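The Flomano Fault

Trefor Prosser had the report open before Tegwen Parri got her coat off.
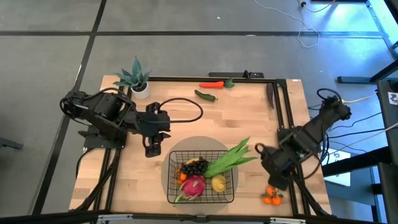 "What went wrong?"

"The left gripper let go 29 minutes into the run and the log says it never did."

She read it standing up. Salcedo, who sold them the controller, blamed the cable. Salcedo always blamed the cable. Last November it was the cable too, and Grarnis had paid 900 dollars for a new one that behaved exactly like the old one.

"They say the stop circuit is fine," Trefor said.

"Did they test it?"

"They reviewed it."

"From where?"

"Dreltolby."

Tegwen pulled up the log herself. Grip closed, grip closed, grip closed – 58 lines of it, all cheerful, while a lemon rolled across the floor and the arm went on placing nothing into the basket.

"So it reports what it was told to do," she said.

"Looks that way."

"And the stop circuit reports to the same log."

Trefor didn't answer. She reached past him and switched off the power at the wall, then stood there with her hand on the plug.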